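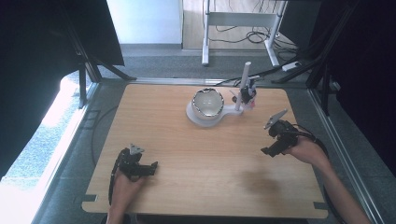
The Calado plant at Heler makes tabletops for schools, libraries and cafeterias, and opens its doors to trade visitors one day a year. I went mainly for the finishing department, where the company moved from solvent lacquer to a waterborne, UV-cured system last June. The tour covers the whole route from incoming boards to packing and takes most of a morning. Rounded corners like the ones on this honey-colored top are a bigger part of the job than I had assumed, because a radius exposes every grain direction in a few inches of edge, and end grain takes up coating at a different rate from face grain.

Thursday, February 12, 2026
By Lerato Shabalala
38 shares | 4 comments

Receiving and conditioning

Boards arrive kiln-dried and are stacked on stickers in a conditioning hall before anything is cut. The hall is held at a fixed humidity, logged at both ends. Moisture is checked with a pin meter on delivery and again on release. Packs that read high go back to the rear wall for another week. The supervisor said most of their old warping complaints traced to packs released early to meet a delivery date, and release now needs a signature from quality control.

Ripping and crosscutting are conventional. Defects are marked by hand with a crayon and the saw optimizes around the marks. Offcuts go to the boiler, which heats the conditioning hall and the dryer on the finishing line.

Pressing and machining

The press runs one shift. Open assembly time for the glue is posted on a board beside it, with separate figures for summer and winter. I saw two panels pulled for starved joints at the ends, both from the first load of the day. The operator put that down to a cold spreader roller.

Machining is done on two routers. The Nido range accounts for most of the volume here: 1529 tops last quarter, all with the same corner radius, so tooling stays in place for long runs. Custom work goes to the older router, where setup takes longer than cutting on most jobs. Dust extraction at that machine was weak and the floor showed it.
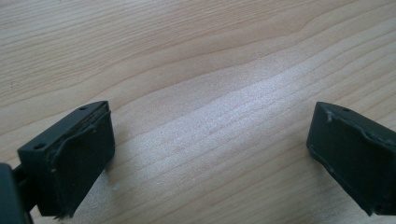

Pale tabletop with a broad band of light reflected across the grain.

Sanding

Three grits, with the belt direction along the grain on the last pass. The crew inspects under a low side lamp, which is the only reliable way to catch cross-scratches before coating. A scratch missed at this point will be invisible until the sealer goes on, and then the top has to come back through the whole department. The rework rate was given as falling, but I was not shown a figure.

Finishing line

The line was supplied by Irnomau and is 53 meters long, including the return conveyor. Tops are brushed, sealed, dried, denibbed and given two topcoats. Drying between coats uses warm air, and final cure is under UV lamps with an hour meter on each one. Lamps are changed on hours, without waiting for output to drop. The line can take 300 tops in a shift. It was running well below that during the visit on account of a color change.

Waterborne sealer raises the grain more than the old product did, and the denibbing station was added for that reason. It was also the noisiest place in the building. Ear protection was handed out at reception and should be worn from this point on.

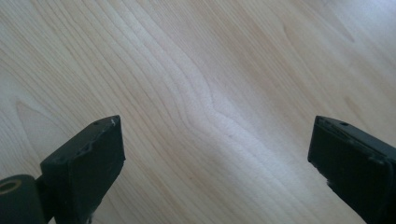
Cathedral grain at left, with wavy figure near the center.

Gloss and color

Gloss is measured at 60 degrees, three readings per sampled top. I asked whether readings taken over strongly figured areas were thrown out, and the answer was no. Averages are used, and the spread is recorded separately. The lab keeps a retained sample from every coating batch in a dark cabinet and a second one on a south-facing windowsill.

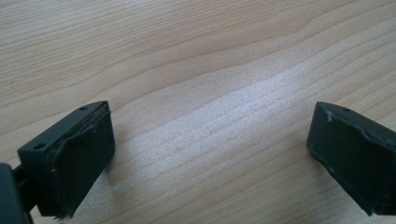
The windowsill set is informal but useful. Samples from the solvent period have yellowed clearly beside the newer ones, and the older pieces carry handwritten dates on the back. Chemical resistance is tested with coffee, mustard, diluted ammonia and hand sanitizer under watch glasses. Sanitizer is the hardest of these on the current topcoat, and the lab is trialing a different crosslinker.

Packing is manual, with foam corners and a paper interleaf. Plastic film was dropped after it left marks on tops packed too soon after cure.

Visitors need closed shoes. Parking is behind the boiler house, and the entrance is on the far side of the building from the road sign.

Home | Plant Visits | Coatings | Machinery | Suppliers | Archive | Contact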